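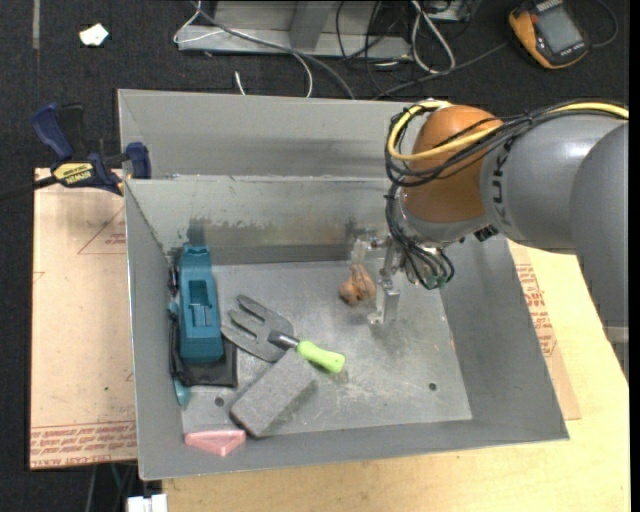

Grauer Metallbehälter mit offener Oberseite auf heller Holztischplatte

Metallbehälter mit Kratzspuren am Boden: Reinigung und Weiterverwendung

Brândușa Costache
27. April 2019

Sehr geehrte Damen und Herren,

für unsere Ausgabestelle in Gutanari ist ein offener Sammelbehälter aus grauem Metall zu beurteilen, in dem Kleinteile abgelegt werden. Der Boden ist verkratzt, zur Mitte hin zeigen sich hellere Schabspuren. An der Rückwand verläuft im unteren Bereich ein fleckiger Streifen mit dunklen Stellen und bräunlichem Ton. Zudem weist der Boden zwei kleine runde Löcher auf. Ich bitte um Auskunft, wie der Streifen zu behandeln ist und ob die Löcher verschlossen werden sollten. Der Behälter ist unter der Inventarnummer 618 erfasst, Unterlagen des Herstellers liegen nicht vor.

Akua Sulemana

Sehr geehrte Frau Costache,

ob es sich um Rost oder um Ablagerungen handelt, lässt sich nach dem Aussehen nicht entscheiden. Bitte nehmen Sie zunächst sämtliche Teile heraus und reinigen Sie eine kleine Stelle mit lauwarmem Wasser, mildem Spülmittel und einem weichen Tuch. Anschließend ist gründlich zu trocknen - auch in den Ecken und an den Lochrändern. Geht die Verfärbung nicht zurück, sollte vor weiteren Maßnahmen der Werkstoff bestimmt werden. Stahlwolle und chlorhaltige Mittel sind zu vermeiden.

Die Löcher sollten vorerst offen bleiben, bis ihr Zweck geklärt ist. Für sehr kleine Teile empfiehlt sich eine herausnehmbare Einlage.

Essien

Bei uns hat eine Gummimatte genügt. Die Kratzer stören bei der Nutzung nicht - wir haben sie nie behandelt.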